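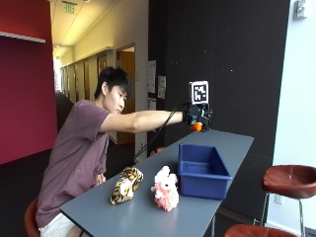 按任若溪（Ruoxi Ren）的说法，遮荫树砍掉的头两年，咖啡的产量往往会升，农户因此以为砍对了，等到第三、第四年枝条枯死，再补种已经来不及。这一看法常被引用来说明**咖啡遮荫栽培**的争议所在：遮荫对单年产量的影响与对长期产量的影响方向并不一致。

**咖啡遮荫栽培**，又称荫下栽培、林下咖啡，指在乔木或高大草本植物的树冠下种植咖啡的做法。与之相对的是全日照栽培，即在无遮荫的开阔地上密植咖啡。两者之间没有严格的分界，多数产区的园地处于中间状态，遮荫程度随树龄、修剪和季节而变。

## 名称与范围

中文农业文献中，“遮荫”与“荫蔽”常混用。一般以“荫蔽度”指树冠投影面积占园地面积的百分比，以“遮荫树”指为咖啡提供荫蔽的上层植物。香蕉虽非树木，在生产上通常也归入遮荫树，称为临时遮荫树。

防风林、边界林和零星果树是否算作遮荫，各地做法不一。格雷瓦尔（Grewal）谷地的农户把园内一切高过咖啡的植物都叫“伞”，登记时则只计入树冠盖过咖啡行的植株。

## 植物学背景

小粒种咖啡（*Coffea arabica*）原产于埃塞俄比亚高原的山地森林，野生植株生长在林下，叶片对强光的适应能力有限。在光照过强、气温偏高时，叶片气孔关闭，光合作用下降，严重时叶缘灼伤。中粒种咖啡（*Coffea canephora*）原产于非洲中西部的低地森林，植株较大，耐热性较强，在幼苗期同样需要荫蔽。

咖啡的花芽分化受光照影响。光照充足时，每节花芽数量多，结果量大；荫蔽下节间拉长，花芽减少，单株结果量较低。结果过多时，养分集中供给果实，新梢生长不足，次年减产，这种现象称为大小年。全日照园若施肥跟不上，还会出现枝条枯梢，俗称“过度挂果”。

## 主要类型

按上层植被的来源和结构，遮荫栽培常分为以下几类：

- **乡土林下型**：只清除天然林的下层植被，在原有乔木之下种植咖啡。树种多，荫蔽度高，产量低，管理粗放。
- **混合型**：在保留部分天然乔木的同时，加种果树、用材树和香蕉，农户的收入来源较杂。
- **商业多树种型**：天然乔木基本去除，改种数种遮荫树，定期修剪，通常施用化肥。
- **单一遮荫型**：上层只有一个树种，多为豆科植物，按固定株行距栽植。

分类主要依据植被结构，不直接反映产量和品质。同一农户的不同地块也可能分属不同类型。

## 常用遮荫树种

豆科树种使用最广。印加树属（*Inga*）在中南美洲常见，落叶量大，枝叶分解后形成较厚的覆盖层。刺桐属（*Erythrina*）生长快，耐重剪，可用大枝扦插。南洋楹和合欢属植物在亚洲产区有栽种，树冠较疏，但部分种类枝干脆，遇大风容易折断，砸伤下面的咖啡。银合欢易结籽自播，管理不当会成为杂木。

非豆科树种中，银桦在印度南部和东非栽种较多，树干直，可作木材，有的地方在其上攀附胡椒。澳洲坚果、鳄梨、芒果、荔枝等果树兼有经济收益，但树冠浓密，株距过小时咖啡几乎不结果。澳洲坚果与咖啡间作在中国云南有一定面积，前期咖啡为主，坚果树成龄后逐步转为坚果为主。

香蕉和木豆多用于定植后的头几年，待永久遮荫树长成后砍除。木豆寿命短，在干旱地块表现较好。

## 栽培管理

### 定植

永久遮荫树宜早于咖啡种下。时间来不及时，可与咖啡同年定植，行间加种临时遮荫植物。遮荫树的株距取决于树冠大小，格雷瓦尔谷地旧有的规矩是每九米一株，后来改用树冠较小的树种，株距也随之缩短。

坡地上，遮荫树一般沿等高线排列。山脊和迎风面可适当加密，谷底容易积聚冷空气和湿气，宜疏不宜密。

### 修剪

修剪是遮荫管理中用工最多的环节。常见做法是在雨季开始时剪去过密的枝条，让咖啡在果实发育期得到较多光照；旱季前停止修剪，保留树冠以减少蒸发。剪下的枝叶截短后铺在咖啡行间，粗枝移作柴火。

豆科树耐重剪，有的园子一年剪两次，几乎剪到只剩主干。果树和用材树不宜重剪，通常只去除下部枝条，抬高树冠。树冠底部与咖啡顶端之间应留出空隙，以利通风。

### 施肥

遮荫园的养分需求低于全日照园。落叶和剪枝可归还一部分养分，豆科树的根瘤有固氮作用，但固定的氮素有多少能被咖啡利用，因树种和土壤而异。磷和钾仍需补充。土壤偏酸时，应先测定酸碱度再决定是否施用石灰。

## 对产量和品质的影响

遮荫与产量的关系受海拔、气温、降雨和施肥水平影响。在低海拔、高温或有明显旱季的地区，适度遮荫通常不减产，有时还能增产；在高海拔、多云、冷凉的地区，光照本已不足，再加遮荫多会减产。荫蔽度超过百分之五十后，多数地区的产量明显下降。

遮荫可延缓果实成熟，豆粒一般较大。在气温偏高的产区，杯测分数常有提高，主要表现在酸质和醇厚度；在高海拔产区，差别不大，个别情况下反而变差。品质同时受品种、采摘和加工方式影响，单独归因于遮荫的结论需谨慎看待。

斯托尔斯卡（Stollska）试验站曾在同一坡面上设置三种荫蔽处理，每处理种植200株咖啡。站方的总结认为，中等荫蔽处理的历年产量最稳定，全日照处理在头几个收获季产量最高，此后波动很大。该试验没有设置不同的施肥水平，孔南吉（Nam-gil Kong）在评述中指出，全日照小区的衰退有多少出自缺肥，从现有数据中无法判断。

## 病虫害

遮荫对病虫害的作用方向不一。

咖啡叶锈病在遮荫园中的情况较为复杂。荫蔽使叶面湿润时间延长，有利于孢子萌发；另一方面，遮荫植株结果量较低，抗病力较强，树冠也能拦截部分风传孢子。美洲叶斑病喜阴湿，在荫蔽过重的园子里往往加重。褐斑病与强光和缺氮有关，遮荫后一般减轻。

虫害方面，灭字脊虎天牛喜在向阳的树干上产卵，遮荫有抑制作用，印度和云南的产区多以此作为保留遮荫树的理由。咖啡果小蠹在遮荫园和全日照园均可造成严重损失，及时采净树上和落地的果实比调整荫蔽度更有效。遮荫树为鸟类和蚂蚁提供栖息场所，两者都会捕食果小蠹，蚂蚁同时可能保护介壳虫。

## 生态作用

树冠和枯落物可减轻雨滴对地表的冲击，坡地上的水土流失因而减少。遮荫园内的昼夜温差小于开阔地，轻度霜冻时咖啡受害较轻。上层乔木储存的碳高于咖啡本身，但总量低于天然林。

乡土林下型和混合型咖啡园中的鸟类、附生植物种类较多，单一遮荫型则与全日照园相差不大。以新开垦天然林的方式建立的林下咖啡园，即使保留部分大树，仍会造成林下植被的损失，评价时应与在旧农地上新植遮荫树的情况分开。

## 经济与认证

遮荫园的单位面积产量通常较低，投入也较低。果实、木材和柴火可补充收入，在咖啡价格低迷时作用较大。修剪和采摘的用工则偏高，缺乏劳力的农户往往任由树冠长密，最后一次性砍除。

部分认证体系对荫蔽度、树种数量和树冠层次提出要求，符合者可获得溢价。小农单独申请的费用较高，多以合作社名义集体申请。格雷瓦尔谷地的梅武斯（Mevus）合作社自十一月采收季起对遮荫园的鲜果单独收购、单独记账，经营加工厂的杰维泰尔（Gevitell）公司按批次支付差价。合作社成员对此意见不一，主要分歧在于差价能否抵偿减少的产量。

## 参见

- 农林复合经营
- 咖啡叶锈病
- 间作
- 覆盖作物

*本条目最后修订：15/07/2018*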